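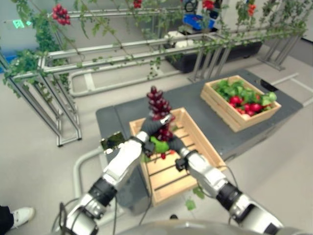 COMMUNIQUÉ DE PRESSE

Unovance ouvre son carnet d'entretien de la cellule « vendange » à deux bras

Mai. Diffusion immédiate.

Unovance publie la procédure complète de réglage et d'entretien de sa cellule de cueillette à deux bras. Treillis en métal, vigne et grappes artificielles, caisses en bois sur table : le poste sert de banc d'essai pour la saisie d'objets fragiles. Le document fait 29 pages, en accès libre sur simple demande.

Pourquoi maintenant - les intégrateurs le réclament depuis l'hiver. Deux d'entre eux, Bindex et Van Loon, montent leur propre cellule sur le même plan et voulaient les valeurs, pas une brochure.

Mise en place

Table fixée d'abord, treillis ensuite. Jamais l'inverse. La caisse à remplir se place au plus près du robot, celle des légumes reste à droite et ne bouge pas pendant les essais. Grappes accrochées à hauteur de préhension, tige dégagée. Les deux pinces prennent la grappe ensemble, une de chaque côté, et la présentent au dessus de la caisse avant dépose.

Entretien courant

Contrôle visuel des câbles à chaque prise de poste. Ils courent le long des bras et font une boucle vers le bas : c'est là qu'ils frottent. Boucle trop courte, le câble tire sur l'articulation ; trop longue, il accroche le bord de la caisse. Le carnet donne la longueur pour chaque bras.

Doigts de pince nettoyés au chiffon non pelucheux, sans solvant. Recalage du zéro toutes les 75 heures de marche, plus tôt après un choc. Doigts changés par paire à 2000 cycles, même si un seul paraît usé.

Les fausses grappes comptent aussi comme pièces d'usure. Un grain qui se détache fausse la mesure d'effort - on remplace la grappe entière, on ne recolle pas.

En cas de panne

La panne la plus fréquente sur le premier trimestre : un décalage entre les deux bras au moment de la prise commune. La grappe part de travers, une pince force et l'autre lâche. Le carnet propose 13 vérifications dans l'ordre, du serrage de l'embase jusqu'au remplacement du faisceau. La plupart des arrêts se règle avant la cinquième.

« On perdait des matinées à chercher dans le logiciel. C'était une vis d'embase », explique Bimla Bhatia, responsable maintenance chez Unovance. « Maintenant on commence par la clé dynamométrique et on regarde les courbes après. Ça agace un peu les développeurs, tant pis. »

Pièces et disponibilité

Les kits de rechange (doigts, faisceaux, visserie) sont distribués par Raleditz. Délais variables selon la version de pince, à préciser à la commande avec le numéro gravé sous l'embase. Les kits de l'ancienne version restent disponible jusqu'à épuisement du stock.

Démonstration de maintenance sur la cellule à 14 h, dans les locaux d'Unovance, sur inscription. Chaussures fermées obligatoires. Places limités.

Contact presse

Unovance, service communication. Demandes techniques : préciser « carnet cellule vendange » en objet, sinon ça part au commercial.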